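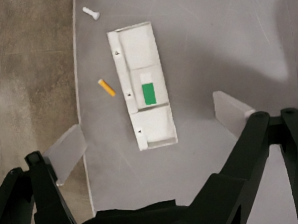
The comment that came back on our first draft was that a work glove is a work glove, and that we would be hard pressed to fill a whole report with the story of one. We took that as a friendly challenge! By the end we had far more than we could fit, and a good deal of what follows has been trimmed with some sadness.

From Dairy Sheds to Fish Docks: The Magnusson Glove
Student project report, 26 Mar 2026
48 shares | 4 comments

Why we chose gloves

Our unit asked us to follow one everyday piece of protective clothing from its beginnings to the shop shelf. Most of the class went for boots or hard hats, and fair enough, but there was an old pair of Magnusson gauntlets hanging in the shed at home and I had always wondered about the odd ridge across the palm. My project partners were kind enough to go along with it.

How the company started

Magnusson did not begin with gloves at all. The family business made leather harness and straps for dairy farmers, and the gloves came along as a way of using up offcuts in the slow weeks of December, when nobody much was ordering harness. They were sewn with the seams on the outside, so that the stitching wouldn't rub against wet fingers during milking. Farmers liked them, asked for more, and before long the harness bench had been pushed to the back of the workshop.

The first catalogue we could get hold of is a thin thing with a stained cover, and it lists 244 items, a good many of them still straps and buckles. The gloves get two pages near the end. By the next catalogue in the folder they have moved to the front and the buckles have gone altogether, which tells you a fair bit about where the money was coming from.

The move to rubber

Leather is lovely to wear but it goes stiff in salt water, and the fish docks wanted something else. Magnusson bought in its first dipped gloves from a smaller maker, Fonberg, and sold them under its own colours for several seasons before buying the Fonberg works outright. The ridge across the palm, the one I had wondered about, came from Fonberg. It gives you something to grip a wet rope or a fish box with, and it was kept in the pattern long after the glove was being sold to gardeners and house painters as well. 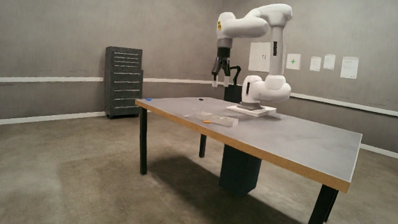

The lining took longer to get right. Early dipped gloves had no lining at all and were miserable in the cold, and the first cotton ones bunched up at the fingertips as soon as your hands got sweaty. The answer was a knitted liner called Clisix, made in one piece and fixed to the rubber while it was still tacky. We cut an old glove open to have a look, and you can't peel the two layers apart without tearing one of them.

Our own small test

We wanted to do something with our hands as well as read, so we compared three palms: plain leather, ridged rubber with the Clisix liner, and a coated cloth glove from Plekent. Each was rubbed 500 times against the same piece of rough-sawn timber. The leather scuffed but held. The Magnusson rubber lost a little of its ridge. The Plekent glove wore through at the base of the thumb, though I should say in its defence that it was by far the nicest to wear and cost much less than the other two.

It was only one glove of each kind, and our arms got tired, so the last rubs were surely softer than the first. If we did it again we would hang a weight on the block and keep the pressure even.

What we couldn't find out

We never did learn when the outside seam was dropped. The drawings in the catalogues are too small to show it clearly, and our letter to the company hadn't been answered when this report was due. The old pair from the shed still has it, cracked in places, and they have gone back on their nail.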